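Progress Report to the Firar Fund: Voter Registration and Turnout Survey, Fekville

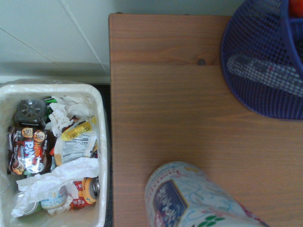 Period covered

This report covers work done under the second payment of the grant, up to March 20, 2023. The first report dealt with hiring and with the sample design, and those sections are not repeated.

Work completed

We finished the telephone round in Fekville and the door-to-door round in Osov. Together they produced 1267 complete interviews. Respondents were asked whether they are registered at their current address, whether they voted in the last council election, and which party they would support if the vote were held now. The party question was moved to the end after the pilot, when several people hung up on hearing it first.

Interviews are coded and the weights have been checked against the county voter roll. Khondokar, the firm that handled the calls, delivered its call records two weeks late. We have asked for a shorter turnaround on the next round and they have agreed in writing.

Early results

Undecided voters are the largest group in Osov. In Fekville the incumbent party leads, but its margin over the main challenger is inside the margin of error. People who moved in the past year are much less likely to be registered where they live now. We do not plan to release party figures until the second round is in.

Problems

Response was low in 5 of the 12 precincts, mostly those with large apartment buildings. Interviewers could not get past the front door in many of them. Letters have gone out to the building managers, and replies are still coming in.

Spending

Costs are within budget except for printing, which went over when the precinct maps had to be redone. We covered this from the travel line, as the grant terms allow.

Next steps

Repeat calls in the low-response precincts
Second round questionnaire to the Fund for comment
Second round fieldwork in September, ahead of the council election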